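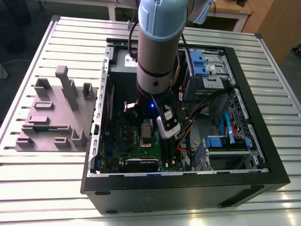 Figure 4. An open desktop tower lying on its side on the slotted worktable. The power supply is at upper left, the drive cages at right with their blue plastic clips and rails, and the bright blue SATA cable loops up from the hard drive bay.

4.2 What the inside of an old tower asks of you

I should admit up front that I like these machines. I grew up with one under my desk, and when we started the Prerkico study of office computers headed for reuse, I was the one who kept volunteering to open the cases (my co-authors were happy to let me). So this section is a bit more personal than the one before it, and I hope the reader will put up with that.

Our sample was 578 desktop towers, collected through the Ustesach reuse center between February and the end of the spring intake. We opened every one of them and asked the same plain question each time: how hard is it to get at the parts somebody might want? Memory, hard drive, optical drive, power supply, expansion cards, and last of all the motherboard itself.

The first thing we learned is that the color of the plastic matters a lot! In Figure 4 the drive clips and mounting rails are blue, and they jump out at you against all that gray metal and black wiring. Our sorters, most of them new to the work, reached for colored parts first. When clips were the same gray as the cage, people hunted for screws and sometimes went looking in the wrong place altogether. We hadn't planned to measure this, so we can't put a solid number on it, but it came up again and again in the bench notes and I think it deserves a study of its own.

The second thing is wiring. I used to think of cables as the easy part, and I was wrong. Look at the space between the drive bay and the motherboard in Figure 4, where black bundles run across the case and an orange cable curves down through the middle. A black bundle on a black background is hard to follow with your eyes, and new sorters tended to follow it with a finger instead, which is slow. The blue SATA cable is a much friendlier thing. You can see it loop upward from the hard drive bay, and you know where to start. We ended up scoring each case on a wiring scale from 1 to 7, with 7 meaning you could trace every cable without moving another one. Very few cases got there.

Then there's the order of work. We tried 4 removal orders on the bench, and the one we settled on goes drives first, cards second, power supply third, board last. Laying the tower flat with the open side up made all of these easier, and we did the same for every case after the first 18, which had been opened standing up. (Those 18 are left out of the timing results in Section 5, but they stay in the parts counts.) With the case flat, loose screws tend to stay inside where you can find them, and both hands are free. The slotted table took a little getting used to. Small screws love a groove, so we took to keeping a shallow dish nearby, and I'd recommend the same to anyone setting up a similar bench.

Expansion cards gave us less trouble than I expected. The black card along the bottom of the board in Figure 4 is typical of where we found them, close to the slotted openings in the rear panel, and most came out once the bracket was free. Power supplies were a mixed bag. The unit itself is simple enough to unscrew, but its cables reach everywhere, and a supply pulled too early drags half the case along with it.

We compared our bench scores with the Aydoğan checklist for drive bays and the Urer checklist for wiring, both of which we had adapted during the pilot. The two agreed well on drives and poorly on cables, and the next section goes through the cases where they disagreed.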